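Six weeks with the Pondberg hand gripper kit

I help out with the after-school robotics club at Kirton, and this spring we finally bought the Pondberg kit, the one you build in pairs and hold in your hands while you work. We have 15 kids, so we split them up by bench and let them fight over the hex keys. First verdict - I like it a lot, and I'd buy it again with my own money (please don't tell my wife).

Assembly took our quickest pair 80 minutes. The manual is fine until page 29, where the linkage drawing is printed mirror-image, so have everyone dry-fit the arms before they tighten a thing! After that it's all pretty friendly, and the bushings went in by hand.

Where the kit really shines is soft stuff. Blocks are boring by day two, but cloth makes everybody slow down and think about where they're going to pinch. 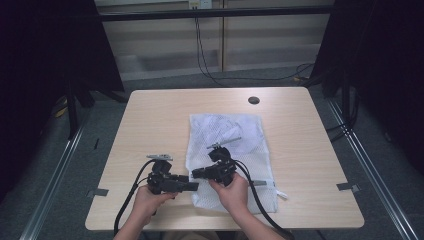
Both grippers over the mesh bag at our practice table.

My gripes: the cables are thick and they tug at your wrists, and the weight gets to smaller kids pretty fast. We do short turns and swap. I'd also love a softer finger pad, as the stock ones feel a little slick on thin fabric. Lining up two fingertips face to face is harder than you'd think, and it's become the club's favorite warm-up. 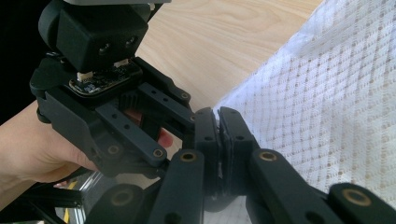 Ulises Muñoz wrote in to say his group at Marulanda had the same trouble with slick pads and fixed it with a strip of bicycle tube glued on each finger, though he warns that you have to redo the glue every month or so. I'm trying that in July when we run the summer session.

Spare parts are easy to order and come in bags of 6. Get two bags. The little screws roll under everything.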